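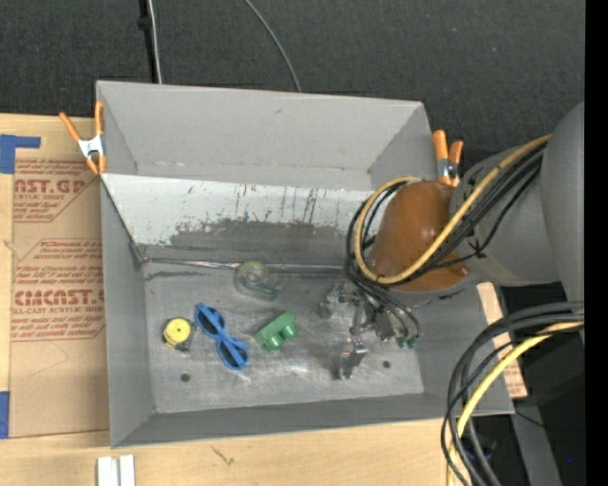 Pressemitteilung

Grindis erweitert Lehrsystem Tatumard: Greifaufgaben per Fernsteuerung vormachen

Lavevholm, im Januar. Der Automatisierungsanbieter Grindis liefert sein Lehrsystem Tatumard ab sofort mit einer Betriebsart für die Teleoperation aus. Bisher ließ sich der Roboterarm ausschließlich durch Handführung einlernen. Nun kann eine Bedienperson den Arm auch von einem Pult aus steuern, während Gelenkstellungen, Greiferöffnung und Kamerabild synchron aufgezeichnet werden.

Als Referenzaufgabe dient der Griff in eine oben offene graue Kiste mit losen Einzelteilen, darunter ein Maßband, eine blaue Sonnenbrille und ein grüner Spielzeugbaustein. Die Teile unterscheiden sich in Form und Oberfläche deutlich. Federklemmen sitzen seitlich an der Kiste.

Pro Aufgabe sieht Grindis etwa 200 Vorführungen vor. Die Aufzeichnung erfolgt mit 100 Hertz und umfasst alle 6 Achsen des Arms. Fehlgriffe bleiben im Datensatz und werden am Pult per Taste markiert. Handgeführte und ferngesteuerte Vorführungen lassen sich in einem Datensatz mischen — die Betriebsart wird je Durchgang mitgespeichert.

»Bei der Handführung verdeckt der Arm der Bedienperson oft das Kamerabild. Am Pult entfällt das«, sagt Fatemeh Mazandarani, Leiterin der Entwicklung bei Grindis. Für Aufgaben mit Kontakt zur Kistenwand empfiehlt sie weiterhin die Handführung.

Erster Anwender ist der Ersatzteilversand Boutros. »Wir lernen neue Teile in der Frühschicht ein. Eine Programmierkraft brauchen wir dazu nicht am Platz«, sagt Ayman Badawi, technischer Leiter bei Boutros.

Bestehende Anlagen können mit der Softwareversion 118 nachgerüstet werden. Das Pult ist gesondert zu bestellen.

Drucken | Per E-Mail versenden

Diese Website verwendet Cookies. Mit der weiteren Nutzung stimmen Sie dem zu. Einstellungen | Akzeptieren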